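Home Guides Boards & Counters Care Parts Contact

Section 4. Preparing raw poultry on the Lilholm board

This section covers setting up the board, working with raw chicken on it, and cleaning it when you are done. Read Section 3 (Unpacking and first wash) before you start. The steps are the same for the plain white finish and the marble-patterned finish.

4.1 Before you start

1. Check the board for chips, deep scratches, or lifted edges. Do not use a damaged board for raw meat.

2. Wash the board with warm water and dish soap, rinse it, and dry it with a clean towel. Do this even if the board was put away clean.

3. Wipe down the counter or table where the board will sit. Crumbs under the board will make it rock.

4. Set the two Halteo grip strips on the counter, ribbed side up, and lay the board on top. Press on each corner. If a corner moves, shift the strips outward and try again.

5. Move fruit, bread, salad, and anything else that will be eaten raw well away from the board.

6. Put out a clean plate for the trimmed pieces and a lined bin for scraps.

Note: The board weighs enough to stay put for light trimming without the strips, but use them any time you cut through joints.

4.2 Working with the chicken

1. Keep the chicken in the refrigerator until the board is ready. Frozen chicken must be fully thawed, in the refrigerator, on a tray that catches the liquid.

2. Open the package over the sink or over the tray. Do not rinse the chicken. Rinsing spreads droplets to the faucet, the counter, and your sleeves.

3. Place one piece at a time on the board, toward the middle. Pieces near the edge tend to drip onto the counter.

4. Pat the piece dry with a paper towel and throw the towel away at once.

5. Trim fat and loose skin with short strokes. Turn the piece as you go — do not turn the board.

6. Lift the finished piece straight up and move it to the plate. Dragging it leaves a film across the surface that is harder to wash off.

7. Wipe up any pooled liquid before you set down the next piece.

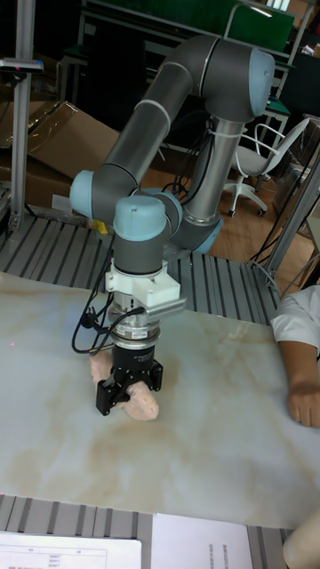
Fotis Karras asked whether the brown veining could hide a stain from raw chicken, and said he had gone back to a plain white board for that reason. The pattern can make a faint mark harder to find. Tilt the board toward a lamp after washing and look for dull patches, and wash again if there are any.

Caution: Do not set cooked food, or food that will not be cooked, on the board until it has been cleaned as described in 4.3. Turning the board over is not a substitute for washing it.

4.3 Cleaning up

1. Scrape scraps into the bin and tie the liner closed.

2. Wash both faces and all edges with hot water and dish soap. Use a soft brush. Steel wool and scouring powder will dull the finish.

3. Rinse, then apply a food-safe kitchen sanitizer. Follow the label for strength and standing time.

4. Stand the board on edge to dry. Leave space on both sides for air.

5. Wash the grip strips, the knife, and anything else that touched the chicken.

6. Wash your hands with soap, including under the nails, before you put things away.

Note: Do not put the board in the dishwasher. The drying cycle can bow it, and a bowed board will not lie flat on the strips.

4.4 Storage

Store the board upright in the Venter rack or in a dry cabinet. Do not stack pans on it. Replacement grip strips are listed in Section 7 under part 34.

Section reviewed by Ihor Panasiuk, March.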